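Witold Nowicki has specified packing paper at Flutwood for long enough to distrust the word “recycled” on a data sheet. “It tells you where the fibre came from,” he says. “It doesn't tell you how long the fibre is, and length is what holds a sheet together when you fold it.”

Flutwood supplies brown sheet and wrapping to small food and gift packers. Nowicki tests each delivery on a Monday, after the reels have stood in the store over the weekend. Paper takes up moisture from the air, and a sheet measured straight off the lorry will give a different stiffness from one that has settled.

He cuts two strips from every reel, one along the machine direction and one across it. The difference between them matters more to him than either result alone. “If the cross strip is weak, the sheet will tear along the fold, and the customer will blame the glue.”

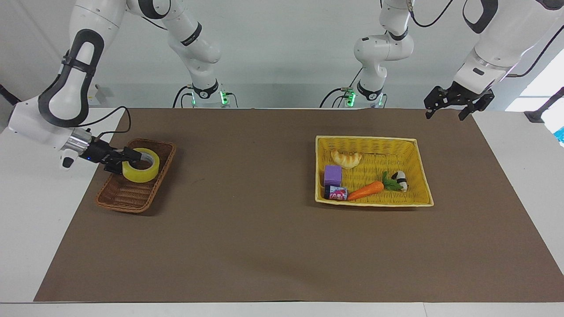
Matt brown sheet on a white tabletop, with wicker containers.

Colour is a separate problem. Darker browns are dyed in the pulp, and Nowicki rejects any reel that marks a damp white cloth after 600 rubs. His colleague Lena Sobczak thinks the limit is too strict. “Most liners are used once,” she says. “We are testing them as if they were upholstery.”

The figure stayed, though in November they agreed to drop the second rub test on undyed grades. Nowicki still keeps offcuts from the last three deliveries in a drawer, labelled by reel. Sobczak would like the drawer back.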